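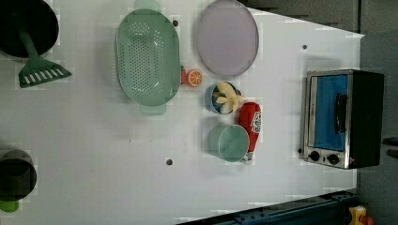

Puvach 3.2, the latest release of Stuster's open-source motion planning package, went up on January 24, 2024 with a rewritten grasp sampler and a new replay tool for logged runs.

The main change is in how candidate grasps are ranked. Earlier versions scored every candidate on contact geometry alone, then passed the best 500 to the collision checker. The new sampler checks the approach path first and drops any grasp the wrist cannot reach without crossing a neighbouring object. On Stuster's tabletop test set of 2,817 logged attempts, median planning time fell from 245 to 148 milliseconds.

"Most of the old planner's time went on grasps it was going to throw away," said Hanne Hakala, who maintains the sampler. Thin, flat items remain the weak point — cloths and plates still produce few valid candidates, and the planner may return none at all. 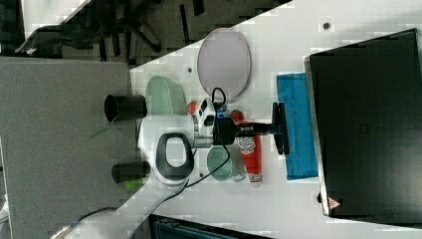 The gripper at the edge of a blue sponge cloth during tabletop work.

The replay tool loads a log and steps through joint states, camera frames and planner decisions on one timeline. Logs recorded with 3.0 or earlier must be converted first, using the script in the tools directory.

Configuration files from 3.1 load unchanged, with one exception: the max_candidates setting is now applied after path filtering. Bernadette Bouvier, release manager, advises users who tuned that value by hand to reset it to the default before upgrading. Support for 3.0 ends in July.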